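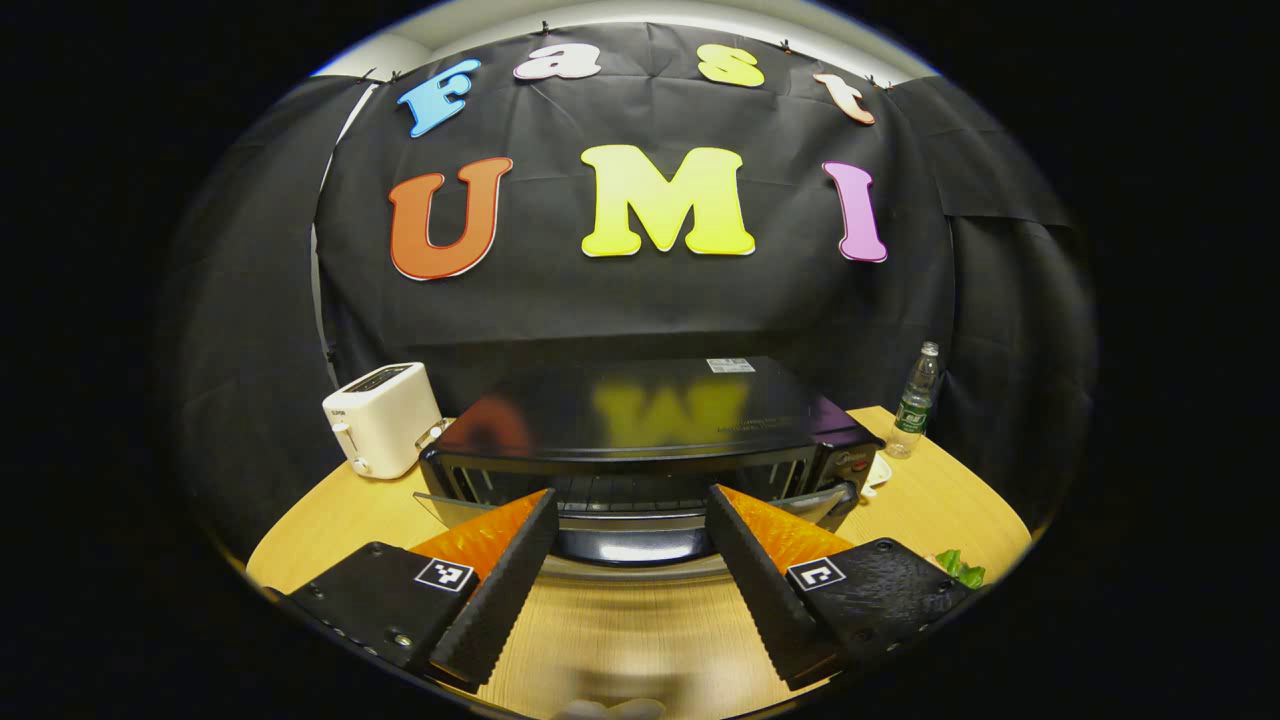

Re: Use of small appliances in the shared dining room, Homcombe House

From: Bello Mohammed, Premises Office
To: Homcombe residents' list
Date: Feb 7, 2022

Dear all,

Thank you for the replies to the notice on the dining room. The Premises Office has been asked to confirm the position on the toaster oven and the pop-up toaster, and the message which prompted the question is quoted in part below.

> The toaster and the black toaster oven now live side by side on
> the wooden table, with the black cloth and the coloured letters
> behind them. The letters are cheerful and I should be sorry to see
> them go, but is the cloth allowed to hang there when the oven is on?
> Also, may we put plates on top of the oven to warm? People at Virnmont
> seem to do so.

The cloth and the letters may remain on the wall. When either appliance is to be used, the table must first be drawn forward so that there is a clear gap between the appliances and the cloth. The table should be pushed back only when both have cooled.

Nothing is to be placed on top of the toaster oven at any time, including plates, cloths and paper. The arrangements at Virnmont are a matter for that house and do not apply here.

Residents are further asked to observe the following.

The oven door should be lowered fully before the rack is drawn out. It should not be left open after use.

Water bottles, dishes and fresh vegetables should be moved to the far end of the table before cooking begins. Salad leaves left beside the oven will be put in the refrigerator.

The toaster and the oven are not to be run from the same extension lead. The lead in the dining room is rated at 2,000 watts in total, and a second one may be requested from this office on extension 657.

Crumbs should be emptied from both appliances every three days. The rota is on the door.

These arrangements will be looked at again in July. Comments may be sent to the list or handed in at Room 9.

Yours faithfully,

Bello Mohammed
Premises Office, Homcombe House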